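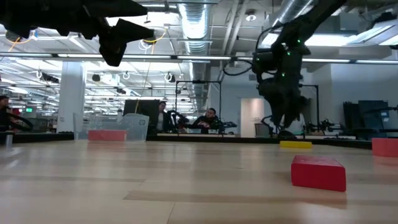

Should a small lab spend its money on a fancier gripper or a better camera?

Camera first, then the gripper, and I say that as somebody who loves grippers. I spent most of last winter swapping fingers on our arms (Irnetti's, then a pair from Stiltimov), and I was so sure the pricey set would win. Well! Over 118 tries at picking up plain blocks, the two were 3 picks apart. Three! You could lose that many to a bad night's sleep.

Then Ashton Lowther talked me into moving the camera down closer to table height, and that changed my whole week. Most of our misses had been the arm closing a hair too early – a depth problem, and I'd been blaming rubber pads for it. Same fingers, same controller, far fewer dropped blocks.

Now, people at Garside will tell you blocks are too easy and a gripper only earns its price on bags and cables. Fair enough, and I'd like to see their numbers. But most of us start with blocks, and a lot of us buy the hand before we've sorted out the eyes. I did it myself, and I still have the receipt for $2,713 taped inside my notebook.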